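5 Recording demonstrations

5.1 Scope of this section

This section covers the recording of demonstrations by hand guiding, from preparing the work surface to closing a session. It applies to the Wustenmont arm fitted with the Oritz two-finger gripper and the wrist camera. Mounting the arm is covered in section 3 and camera calibration in section 4. Training a policy from the finished recordings is covered in section 7.

A demonstration is one complete run of one task, from the start pose to the end pose, performed by an operator and saved as a single episode. A task set is a group of episodes that share the same written instruction.

The operator needs the following before starting:

- an arm that has passed the daily check in section 2.6
- a calibration file dated after the last removal of the camera
- the Gounder recording software, with a task set already created
- 11 GB of free space on the recording drive for each task set of standard size
- the task sheet

Caution: Do not record with the safety stop bypassed. The software will accept the episode, but the arm will not hold its position if the operator lets go.

5.2 Preparing the work surface

1. Clear the reach area of anything that is not listed on the task sheet. Items listed as background may stay and should be moved between episodes as described in 5.5.

2. Place the main object within the marked reach area. Its position and angle should follow the placement card for the episode. Do not square it up with the edge of the worktop unless the card says so.

3. Check the lighting. Use the same lamps for a whole session. Daylight is allowed, but blinds must be either fully open or fully closed throughout.

4. Check that no cable crosses the path of the wrist.

Patterned worktops, including marble and wood grain, are suitable. High-gloss surfaces may produce bright patches that hide the edges of objects. If a bright patch covers the point of contact in the preview, move the lamp and leave the object where it is.

Note: Printed marks on objects, such as maker's names, do not need to be covered. If a task set uses several objects of one type, record which one was used in the object field.

5.3 Checking the wrist view

The wrist view is the main input for learning and should be checked before every session, even when the camera has not been touched.

1. Switch on the arm and wait for the status light to turn steady green.

2. In Gounder, open Session, then Live View, and select Wrist.

3. Move the arm to the hover pose. The fingers should be above the object and clear of it.

4. Confirm that the tips of the fingers can be seen in the view together with the surface beneath them. The body of the gripper may fill part of the view. This is normal and must not be cropped out.

5. Confirm that the surface detail of the object is sharp. On a board, the grain and the line of any groove should be clear.

6. Lock the exposure. The padlock symbol turns solid. 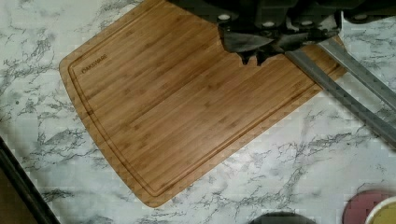
Figure 5-1. Wrist view with the gripper over a bamboo cutting board. The juice groove and the finger tips are both visible.

Shadows from the gripper on the object are acceptable. They give the learning system a cue to height, and the shadow filter in the Image menu should therefore stay off while recording.

If the finger tips are missing from the view, stop and repeat the bracket adjustment in 4.2. Do not correct the view by changing the crop in software. A cropped recording cannot be combined with uncropped recordings in the same task set.

5.4 Recording an episode

1. Return the arm to the start pose by pressing Home on the handset. Keep hands clear until the movement has ended.

2. Read the instruction on the task sheet and check that it matches the text shown at the top of the recording window. The wording must match exactly, including capitals.

3. Take hold of the guide handle. Press and hold the enable button. The arm becomes free to move.

4. Press the foot pedal once. A short tone sounds and the timer begins.

5. Perform the task at an even speed. Approach, close the fingers, move, release and withdraw. Pause only where the task sheet asks for a pause.

6. Move the arm to the end pose and hold it still until the timer turns blue.

7. Press the foot pedal again. Two tones sound. Release the enable button.

8. Mark the episode as Good, Failed or Discard.

An episode should last no longer than 50 seconds. The software stops recording at that point and marks the episode as Overrun. Overrun episodes are left out of training by default.

Caution: Keep fingers out of the space between the gripper tips at all times. The grip force remains active while the arm is in free movement.

Caution: When working over a hard worktop, do not press the finger tips down to find the surface. Contact above the force limit trips the wrist joint and the current episode is lost.

Use of the marks:

Good. The task was completed as written, with one attempt or with a small correction.

Failed. The task was attempted but not completed, for example where the object slipped from the grip. Keep these episodes. They are used to train the success detector and are never mixed with the Good set.

Discard. The recording itself is at fault: wrong instruction, lost camera signal, a hand in the wrist view, or the pedal pressed too early. Discarded episodes are deleted when the session is closed.

A small correction means that the operator opened the fingers, moved and closed them again once. Two or more such attempts make the episode Failed, even if the task was completed in the end.

5.5 Varying the episodes

A policy trained on episodes that all look alike will tend to repeat one movement whatever the position of the object. The placement cards supplied with the Driltitz task pack are intended to prevent this. Each pack has 16 cards, and each card gives a position and an angle for the main object.

1. Shuffle the cards at the start of each session.

2. Draw one card for each episode and place the object to match.

3. Enter the card number in the placement field.

4. When all the cards have been used, change at least one background item, shuffle and start again.

Background items may be kitchen goods, tools, packaging or anything else likely to be found where the arm will work. They may stand partly inside the wrist view. They must not touch the main object, unless the task sheet says that they may, and they must not stand in the path of the gripper.

The standard task set is 800 Good episodes. Smaller sets can be trained, but results on placements that do not appear in the cards will be poor. Change the operator at least once during a task set where possible, as each person has a habitual speed and angle of approach.

Note: Do not vary the instruction text. Rewording is applied later by the training tool (see 7.3).

5.6 Checking episodes during a session

Open the Review tab after the first episode and then after each full pass through the cards. For each episode selected, check the following:

- the wrist view plays from start to end with no frozen section
- the finger opening trace closes and opens at the same moments as the fingers in the view
- the joint traces show no sudden steps
- the card number is filled in

If the finger trace runs ahead of or behind the view, the clocks are out of step. Close the session, run Tools, then Clock Sync, and open a new session. Episodes already recorded in that session should be marked Discard. They cannot be repaired by shifting the trace, because the delay is not constant.

5.7 Closing a session

1. Return the arm to the park pose.

2. Select Session, then Close. The software lists the number of episodes under each mark.

3. Enter any change of lamp, object or background in the notes field.

4. Select Write. Do not remove the drive until the message Write complete is shown.

5. Copy the session folder to the second drive. Folder names must not be changed.

Sessions recorded with the February release of Gounder use the older folder layout. Convert them with Tools, then Update Layout, before adding them to a task set.

5.8 Faults while recording

Message: No pedal
Cause: The pedal plug is loose or in the wrong socket.
Action: Refit the plug to socket B and restart the session.

Message: View lost
Cause: The camera cable has been pulled at the wrist.
Action: Mark the episode Discard. Reseat the cable, secure it with both clips and repeat 5.3.

Message: Exposure not locked
Cause: The live view was closed before the padlock turned solid.
Action: Reopen the live view and lock the exposure. Episodes recorded without the lock may be kept only if the lighting did not change.

Message: Force limit
Cause: The fingers have pressed against the worktop or a fixed object.
Action: Release the enable button, lift the arm with the handset and inspect the finger tips. Replace them in pairs if either is chipped.

Message: Instruction mismatch
Cause: The instruction has been edited since the task set was created.
Action: Restore the original text, or create a new task set.

Section 5 revised 28th October. Replaces all earlier versions of this section.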